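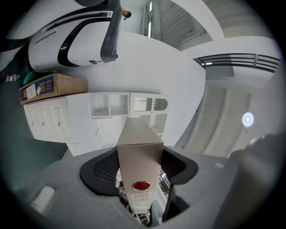

Orkier calls this a "whole-room storage system", which is a grand name for a low cupboard and a set of open cubes. We stock it because people ask for it, and because at 325 pounds it is fair value if you know what you are getting. You will not get a tidy room out of it. Put a long white cabinet with panelled doors and small round knobs next to open square cubbies and the top will soon have a cardboard box on it, with a small bottle lying on its side for company. The brochure shows a vase.

What you get

Orkier Low Run, white. One closed section with panelled doors and round knobs, one open section with square cubes. Supplied flat in 8 cartons, so clear the hall first. Each cube is rated to 8 kg by the maker. Neville Lightfoot in our Gornesside shop loaded one with old catalogues well past that and the shelf held, but it did bow, and it stayed bowed.

The claim that it goes up "in an afternoon" we would treat with care. Remzi Karakaya builds them for our customers and allows a full day. The doors are the slow part. Hang them, leave them overnight, then adjust the hinges again in the morning.

The open cubes

Maker's description: "endless flexibility". Ours: they are cubes. Paper is what most people want to put in them, and paper is where they do best, provided it goes into something that stands up by itself.

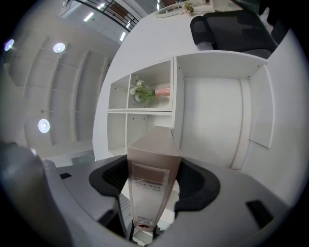 Plain card file boxes are fine for this. Orkier would like you to buy its own Tultar inserts at 216 pounds for the full set, and we have yet to hear a good argument for them. They are neat, they slide well, and they cost two thirds of what the furniture does. Nuanchan Suwannarat, who looks after our returns, sees more Tultar sets come back than anything else in the range.

Finish

Described as "scratch-proof". It isn't. It wipes clean and hides small marks, but keys will mark it – so will a mug dragged across the top. Touch-up pens are sold separately and the white is a shade too blue.

Older pieces

Orkier says the design goes back to 1973. The knobs may, but the fixings have changed and new doors will not fit old carcasses. Please measure before ordering spares.

Delivery is to the ground floor only. Stairs by arrangement with Nevzat Duman at the depot. Next stock due in January.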